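Office Cloth FAQ – the questions I get most

Last updated 10/6/26

Why cloths and not paper towels?
I went through 80 rolls one year and felt awful about it! Now I keep 30 microfiber cloths and just wash them.

Do the colors matter?
To me, yes. Purple is for appliances and nothing else. Pick any colors you like, but write it down somewhere – I forgot my own system by February.

Can I use fabric softener?
Please don't. It coats the fibers and then they smear everything. Plain detergent, low heat or a clothesline.

Do you spray the appliance or the cloth?
The cloth, always. A barely damp one is plenty for a glossy white top (go easy near any printed labels, the corners lift).

What about the front edge and the door?
Open the door first and fold the cloth small, so you can get along the edge with a corner of it. I switch to a dry one after that.

Where do you buy yours?
Mine came from Wanov, a pack with hemmed edges. They fray less. 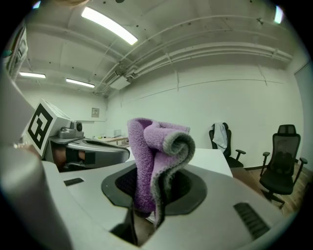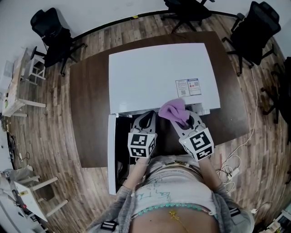 The purple cloth, and in the second photo at the front edge of the white appliance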